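3.2 Buffer handling between the host and the Notadus card

The Notadus card is a serial interface for field bus networks, and it is connected to the host by a simple parallel bus. In the first version of the driver, each incoming frame was copied two times: first from the card memory to a kernel buffer, and then from this buffer to the memory of the application. For short frames the cost of this was small. For long frames the copying took more time than the rest of the receive path together, and the host lost frames when several stations were sending at the same moment.

We therefore changed the layout of the shared memory. The memory is now divided into a descriptor area and a data area. Every descriptor holds the start address of a data block, its length, and an ownership bit. When the ownership bit is set, only the card may write to the block. When it is cleared, the block belongs to the host, and the application can read the data directly in the place where the card has written it. The descriptors form a ring, as in most network controllers, and the driver gives a block back to the card only after the application has released it.

One difficulty of this method is that a slow application can hold many blocks for a long time. In this case the ring becomes empty from the point of view of the card, and new frames must be refused. We considered a dynamic ring size, but it would make the interrupt routine more complex - and this routine is the part which we wanted to keep short.

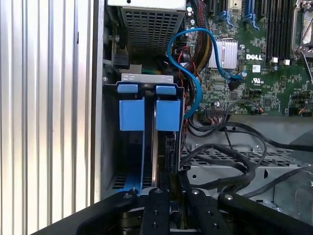

Figure 2. Inside of a desktop workstation, with power supply and hard drive carrier.

Instead, the driver keeps a small reserve of five blocks which are never given to the application. If the reserve is reached, the driver copies the frame in the old way and returns the block to the card immediately. The slow path is thus used only under pressure, and the normal path stays without any copy.

The method was tested with the Sketov protocol stack, which we modified so that it accepts a pointer to the frame and does not request its own buffer. The change in the stack was limited to the receive function and to the timeout handling. The Taheri stack could not be modified in the same way, as it writes its own header in front of the data, and for this stack the first version of the driver is still used.

In each test run the load generator sent 2,000 frames of maximum length without a pause between them. With the old driver, 1,733 frames arrived at the application. With the new driver all frames arrived, and the reserve was touched only at the start of the run, when the application was still opening its log file. We did not test mixed traffic with short and long frames, and the size of the reserve may have to be chosen again for such a load.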